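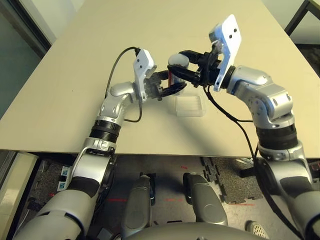
Session 4: Reading a charity's claims about its results

Notes for people who have to decide on small grants, or who sit on a board and get handed a glossy report twice a year. Bring the Plellow annual review with you. We will be marking it up.

Where we left off

Last time we looked at how nonprofits describe the people they serve. Several of you felt I was unfair to the success story as a form. Perhaps. I still think a story about one person tells you that one person had a good year, and that somebody in the office can write. It may be entirely true. It is very weak evidence that a programme works, and it is usually placed on the page where the evidence ought to be.

So tonight is about numbers, which can mislead you just as well.

1. "Served"

The Plellow review says the job-readiness programme "served 2110 people". Before you are impressed, ask what a person had to do to be counted. In the appendix (page 31, small type) a person is "served" if they attended, phoned, or were given a leaflet at an event. Someone who phoned in May and again in the autumn may be in there twice, as the appendix doesn't say whether repeat contacts were removed.

Further down, 668 people "enrolled". That is the figure I would start from. It never appears in the director's letter.

2. "Found work"

The review tells us that 200 people found work. It doesn't tell us:
what kind of work, or for how many hours
whether a one-day shift counts
whether they were still in the job three months later
how many would have found work anyway

The last is the hard one, and a small charity can't be expected to run a proper trial. I do expect it to admit the question exists. People who sign up for a job course are already looking for jobs. Some of them will get one whatever the course does.

Work out the share for yourselves. 200 out of 668 is just under 30 per cent. 200 out of 2110 is under 10 per cent. Neither percentage is printed anywhere in the review. Why do you think that is?

3. Surveys of clients

"94 per cent would recommend us to a friend." Fine, but who was asked? Usually it is those who finished, and they are handed the form by the member of staff who helped them. Those who dropped out in week two are not in the room. Ask for the number of forms given out, the number that came back, and who collected them.

Réjean Caron, who taught this session before me, used to argue that satisfaction surveys should be struck from grant reports altogether. I wouldn't go that far. A bad score is worth knowing. A good one I mostly skip.

4. Cost per person

Buenaventura, the housing advice service we discussed in Session 2, reports its cost per client very proudly, and it is low. It is low because most clients get a single ten-minute call. Drindesora spends far more on each household and stays with them through a tenancy. You can't rank these two on cost per head, yet I have watched a grants panel do so in under five minutes.

Be careful too with the overhead figure. A charity that spends very little on running itself may be well managed, or it may have nobody checking the books. Salaries can also be moved from "administration" to "programme" with the stroke of a pen.

5. The software problem

Many local groups now keep client records in Tekley or something like it. The reports come out with neat charts, and neat charts get believed. The system counts what was typed in. If two members of staff have different ideas of what "case closed" means, the chart will add them together without complaint. When you visit, ask to see how a case gets closed. Ask two people, separately.

For next time

Choose one claim from the Plellow review and write to me, on one side of paper, with what you would need to see before you believed it. Don't write "more data". Say which data, and who would have it.

Then read the Drindesora application for 2000 pounds (in the pack, after the blue sheet). They promise to "transform" 12 families. Underline every verb you couldn't check.

Anyone who missed Session 3 can collect the handout at the Saturday catch-up, September morning group only. Room as before.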